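My aunt left me her half of a bakery called Zuccaro, and the other half belonged to a man who hadn't spoken to her in 24 years. So that was my March.

I should say I can't bake. I can make toast, and I can open a tube of those cinnamon rolls if somebody else does the part where it pops. But the lawyer slid a key across his desk and said the place was mine from the register to the middle of the back room, and I drove up to Selo that same Wednesday in a car with no heat, feeling like an heiress.

The other owner was already there. He was a tall old guy in a white apron and he had taken a roll of blue tape and run it down the floor, straight through the kitchen, up one side of the big mixer and down the other.

"Your side," he said, and pointed. "My side."

My side had the sink. His side had the ovens. I asked how that was supposed to work and he told me it had worked fine with her! I found out later what he meant. She'd set the trays on the line, he'd pick them up from the line, and they'd done it that way every morning without a word, all because of a green tablecloth.
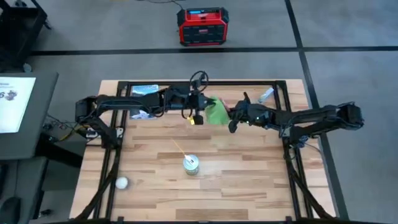
*Green cloth, two arms, one table.*

Okay, so the tablecloth. It came from the Gendel hotel when the Gendel closed and sold everything off down to the doorknobs. My aunt paid for it. He carried it home. She said it was for the shop, he said it was for his mother's table, and somewhere between the hotel steps and the truck they'd each grabbed an end and that was the end of a friendship. I had always heard it was about money. I think I would have liked money better — you can divide money.

He told me his version on my fourth morning, with his back to me, while he shaped rolls. I washed bowls and kept quiet, and I'm not a person who keeps quiet. He said she pulled first. I'd grown up hearing that he pulled first. I passed a bowl over the tape and he took it.

We sold 134 rolls that day and I burned my thumb on a tray I wasn't supposed to touch. He gave me butter for it, which you're not supposed to do, and I let him.

By then I had a plan, and the plan was to sell. A company called Himik wanted the building for a paint store. They'd offered a good number, the kind where you sit down first, and they needed both signatures or neither. They said they'd call me by 5 with the final papers. I hadn't told him. I'd sort of figured I'd bring it up once he liked me, and then he started to like me, and that made it a lot harder.

So there I was at the front table after closing, chin on my fists, watching my phone and waiting for it to ring.
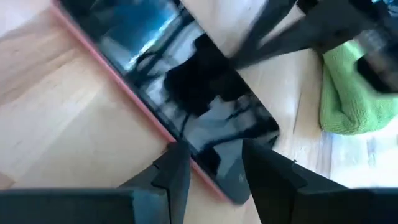
He came out with two coffees and sat down across from me. He'd walked right over the tape to do it. I don't think he even noticed, or maybe he did, he was sneaky that way.

"They called me too," he said. "The paint people."

"What did you tell them?"

"I told them to ask you."

I laughed so hard I got coffee up my nose. Almost 20 minutes we sat there, and he told me how my aunt used to sing in the mornings, badly, and how he used to turn the mixer up to cover it and then turn it down again when she stopped, in case she was going to start another one. He still had the tablecloth, he said. It was in a drawer at his mother's house and it had never once been on a table.

"You want it?" he said.

"Do you?"

He thought about that for a while. Then the phone rang, and we both looked at it, and he got up to check on the dough.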